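Robot Learning Workshop – Unit 4 Notes
Gathering Demonstrations by Hand
Notes by Declan Tunstall. Lab hours start at 10 in the Weldu room.

Last unit we trained on the Lovum set and saw how badly a policy does when every example comes from one tidy bench. Now we get to the fun part – making our own examples!

A few terms. A demonstration is one complete try at a task, from open fingers to open fingers. A session is a string of demonstrations in one place with one set of objects. Your group will record 79 demonstrations per session, and I promise the last ones go much faster than the first.

Before you start
Write the task in one sentence, such as "move a snack packet from the box to the cloth." If two people read it differently, rewrite it.
Change the starting layout between tries. Turn things, stack them, let them overlap.
Keep your misses. Stuart Sedgwick's cleanup script tags them, and we'll use them in Unit 6.

Soft packaging is a wonderful place to begin. It folds, it slides, and no two grasps give it the same shape, so the model has to cope with a lot of variety in very little time.

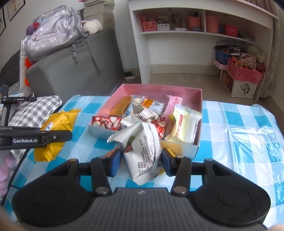
Fig. 4.2. Snack packet pinched between the blue finger pads, with the box of wrapped snacks behind it.

Look at how the packet creases between the pads. Try a few grasps on the flat part and a few near a sealed end, and note which is which in your log.

For next time: read chapter 11 of the reader and bring one session in the Sunevach folder format. The class goal is 700 usable demonstrations by the end of August.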